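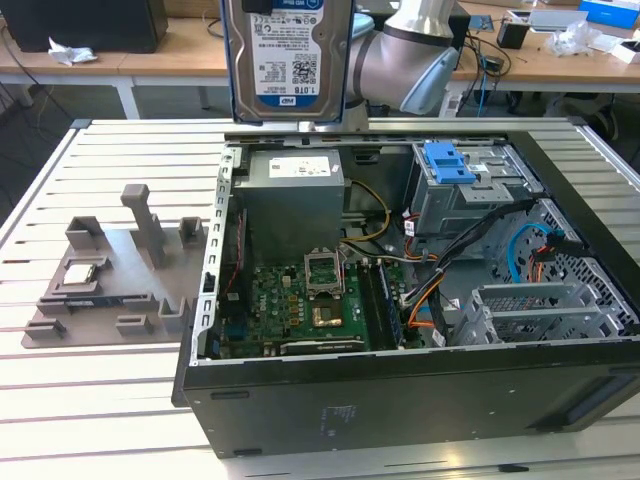

tinroofgarden wrote:
I'd pull the old family pictures off first and worry about sorting them later, if it were me. I spent most of a winter making folders by year and by holiday and by which side of the family, and I was so proud of those folders, and all that time there was exactly one copy of everything. My sister nearly fainted when I told her. Get a second copy made, put it in somebody else's house, and then you can fuss with the folders for as long as you like with a cup of tea next to you.

Posted 11/4/20

oldmillroad
Thank you, that's kind, and it's probably what I needed to hear. For anybody just coming in, the short version is that I've ended up as the keeper of the pictures for three households. My parents', ours, and my aunt's over in Sillel, who took pictures of absolutely everything, including her lunch, years before the rest of the world took it up. My first thought was to put the whole pile on Stesetti and be done with it, but I'd like to hear from people who have lived with it for a while.

bluepitcher
We've had Stesetti at our house for seven years and I would not go back. The pictures go up by themselves, my kids can look at them from wherever they're living that month, and when our basement flooded I didn't lose a single one. I lost a sofa and a lot of Christmas ornaments, and I still think about the ornaments, but the pictures were fine. It costs us 110 dollars a year for the family plan, and I've spent more than that on worse things.

harrowgate_lane
I'm going to be the grump here, sorry in advance! A hundred and ten dollars every year, forever, to keep something that already belongs to you? And if you miss a payment or they change the plan, what then? I keep mine on two plain hard drives, one in the desk and one at my brother's place, and we trade them at Thanksgiving when he comes for pie. The drives are paid for. I don't have to remember a password to see my own grandmother.

bluepitcher
I do see that, and the pie arrangement sounds lovely. But you and your brother have to remember every single year, and one of these Novembers somebody has the flu and it doesn't happen. I know my family. We would have traded drives once and then talked about it fondly for a decade.

harrowgate_lane
We missed one year, I'll give you that. We did it in December instead.

tinroofgarden
Could I put in a word for doing both? I have a drive at home and a paid service, and I don't find it a nuisance. The service is for the everyday pictures, and the drive is where the scans live, the big ones from the old prints that take forever to send over our slow connection out here. I use Phromma for the scanning, and it's clunky, and the buttons are in silly places, but it lets you type a note under each picture and the note stays with it. That matters more to me than how sharp the picture is. I have a beautiful clear portrait of a woman in a white hat, and there isn't one person left in my family who can tell me who she was.

oldmillroad
Oh, the hat lady. I think every family has one. My aunt's shoeboxes came to 348 prints once I had them all laid out on the dining room table (we ate in the kitchen for quite a while), and a good third of them have nothing written on the back. I've started calling her in the evenings and describing them over the phone, and we get through 12 or so on a good night before we wander off into some story about a neighbor's goat. I wouldn't trade those calls for anything, but it's slow going.

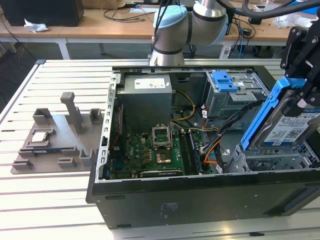

fernandferry
How often should I be making a fresh copy of everything?

tinroofgarden
Once a month is plenty for most people, and right away after a wedding or a new baby or a big trip.

fernandferry
Thank you! I've been doing it once a year on my birthday and feeling very organized about it, so I'll move that up.

harrowgate_lane
Once a year is better than most. I still think monthly is a lot to ask of people with jobs, and I'd say every season. Put it next to changing the furnace filter.

bluepitcher
Which is my whole argument for letting it happen by itself, but I'll stop now, I promise.

oldmillroad
You've all given me plenty to chew on. I believe I'll try the both-at-once way, with the service for our own pictures and a drive for my parents' and my aunt's, and a second drive going to my cousin. Does anyone know if Brotport still sells those padded mailers for drives? I'd feel better sending it in one of those than wrapped in a dish towel, which was my husband's suggestion.

tinroofgarden
They had them in the spring, in the small size and the large. Get the large and put the dish towel in too.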